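The Board on My Table

I have a drawer problem. Small parts go in and they never come out in any order, and by March the one in my workroom had reached the stage where it wouldn't close. So when a reader in Londale wrote to ask how I lay out fiddly projects, I felt like a fraud for a whole afternoon — and then I cleared the drawer and got to work.

The answer is a board. A plain, big, white board, put down in the middle of the table, with a place on it for every piece.

I came to it sideways. Years ago I bought a pegging kit from Dirnutance, 89 pieces in one bag, and spent a rainy Sunday sorting it on the carpet (never again!). The next kit was the Esura, which asks you to set out the fixtures first and only then touch the loose parts. I grumbled, I did it, and I've worked that way ever since. It's slower for the first cup of coffee and much faster by the second.

Color does most of the work for me. White fixtures on a white board sound like a terrible idea, I know, but they fade into the background in the nicest way, and then anything blue jumps right out at you. My eye goes straight to the parts. I used to line everything up with a ruler, and I've given that up too, since a loose grid is plenty.

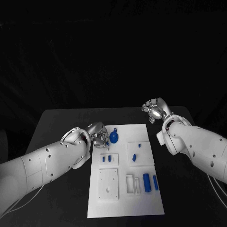
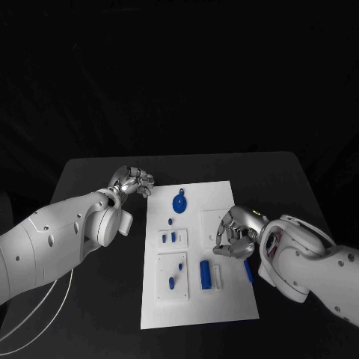 White fixtures, blue parts, a dark matte tabletop.

What I'd tell you before you start

Get a board bigger than you think you need. My first was the size of a place mat and everything ended up elbow to elbow. You want room between the fixtures for your fingertips, especially with pegs, which like to be pinched near the top and lowered straight down.

Put it on something dark if you can. I have an old gray table that I nearly gave away, and now I wouldn't part with it. A shiny top is miserable under a lamp — you spend the evening chasing reflections.

Turn the board so the long side runs away from you. That felt wrong to me for a week or so, but it means both hands can come in from the sides and you aren't reaching across your own work.

And do leave it out overnight. I'm in the middle of the Yurt set now, 813 parts, and I've been at it for 5 evenings with 2 to go if I behave myself. Packing it up each night would finish me off. I throw a dish towel over the whole thing, turn off the lamp and go to bed.

The drawer closes, by the way. I put the takeout menus in it.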